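## 2. Setting up the coffee station

The kitchen in each Foswood rental unit has one coffee station. Set it up before the first guest arrives.

1. Clear and wipe 30 inches of counter next to the wall outlet.
2. Stand the coffee maker on the counter with the drip tray facing out.
3. Plug the cord straight into the wall outlet. Keep any slack on the counter, well away from the sink.
4. Slide the drip tray in until it sits flat, with the grate on top.
5. Load the pod carousel, foil lids outward, and place it to the left of the machine.
6. Stack the cups at the far left.

**Caution:** Do not use an extension cord. The needle under the pod holder is sharp — keep fingers clear.

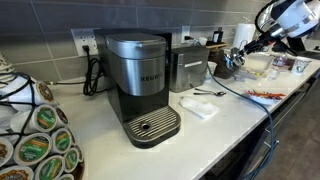
7. Fill the reservoir with cold water and run 2 cycles without a pod. Empty the drip tray afterward.

**Note:** Spare pods are in the Bavberg supply closet, shelf 13. Refill the carousel at each changeover, and leave opened boxes in the closet — not on the counter.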